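Small Boxes, Big Sanity: How I Finally Got My Junk Drawers Under Control

I have moved house twice in the last few years and both times I swore I'd sort the drawers out before I packed them. Both times I tipped everything into a bag, tied a knot in it and wrote KITCHEN MISC on the side. One of those bags sat in the hall closet until April, when I needed a picture hook and found myself going through old takeout menus, four tape measures and a bag of birthday candles to get one.

So I gave up a weekend to it, and then (because I got a bit carried away) most of the next week too. What follows is what worked in our place. We have a narrow kitchen, one closet that everybody fights over and a workbench in the garage that is mostly a shelf for paint cans, so adjust as you like!

Start with one drawer

I know, I know, every decluttering article says to pull out everything you own and heap it on the bed. Please don't. I tried that in the Corcombe Street apartment and ended up sleeping on the couch for two nights. Pick one drawer, tip it out on a bath towel so the little screws can't roll away, and wipe the drawer down while it's empty. Warm water and a drop of dish soap does it. If there's something sticky in the corner, lay a hot wet cloth over it and go make coffee.

Sort into keep, elsewhere and out. The elsewhere pile is the sneaky one. I put mine in a mixing bowl and walked the bowl around the house before I let myself put a single thing back. Screwdriver to the garage, hair ties to the bathroom, the spare car key to wherever your family keeps its spare car key.

Save your packaging

I'm a terrible hoarder of good cardboard and I've stopped being embarrassed about it. Tea boxes, soap boxes, the box a phone charger came in, anything with stiff sides and a proper lid. They make fantastic drawer dividers and cost nothing. Before you buy a set of plastic trays, measure the inside of your drawer (inside! not the front) and lay your boxes out on a table to see how they'll fit together. You can trim a tall one with a craft knife and a metal ruler. Score it lightly three or four times instead of trying to go through in one heavy cut, and put an old cutting board underneath.

Boxes with a sleeve or a lift-off lid are the best of the lot. Use the lid as a second tray and you've got two dividers for the price of none. I keep rubber bands in one and the bag clips in the other.
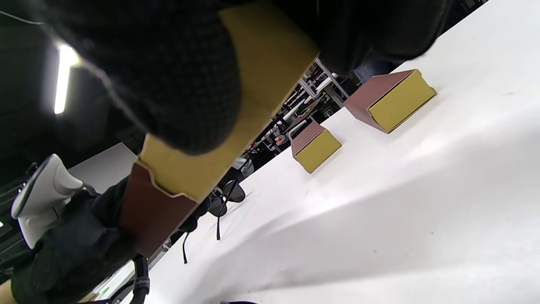 Yellow and brown boxes in matching style, good for sorting small stuff.

If your boxes are all the same style, label them on the end that faces you when the drawer is open. A strip of masking tape and a marker is all I use. I did own a label maker once, and I spent more time hunting for the tape cartridges than I ever spent labeling.

Now a few words about what shouldn't go in cardboard. Nothing damp, nothing oily, and no loose batteries rolling around with the paper clips. Batteries get their own plastic case with the ends kept apart, and a 9-volt gets a bit of tape over the terminals. Anything that lives under the sink goes in plastic too. I lost a whole box of steel wool to a slow drip last winter and the rust stain is still there (if you have a trick for rust on painted wood, leave it in the comments, I've tried lemon).

Lining the drawers

Shelf liner is great until it starts creeping up at the back and jamming the drawer. I cut mine a little short on every side and hold it with four dots of double-sided tape. The leftover end of a wallpaper roll works just as well, and I've got a lovely green leaf pattern in with the dish towels that makes me happy every time I open it. In the garage I use scraps of old yoga mat, which stops the wrenches from sliding when you shut the drawer with your hip.

The closet shelf

Our top shelf is 38 inches wide and I wanted bins that would fill it with no dead space. I measured three times, bought two bins, and discovered that the closet door frame eats an inch on each side, so they would go on the shelf but not through the door without tipping. Measure the opening as well as the shelf. Light bulbs, gift wrap and anything you use once a year can go up there. Heavy things stay below your shoulders, please, I've had an iron land on my foot.

Keeping it that way

Tuesday is trash night on our street, and while I'm waiting for the kettle I open one drawer and take out whatever has wandered in. It takes a couple of minutes. Some weeks it's a single dead pen. The kids still drop everything in the top drawer by the stove, so I've let them have it, and it's a complete disgrace in there, and the other five are fine.

Next time I'll get into the spice shelf, where I have just found three open jars of cumin and a nutmeg that moved with us from the last house.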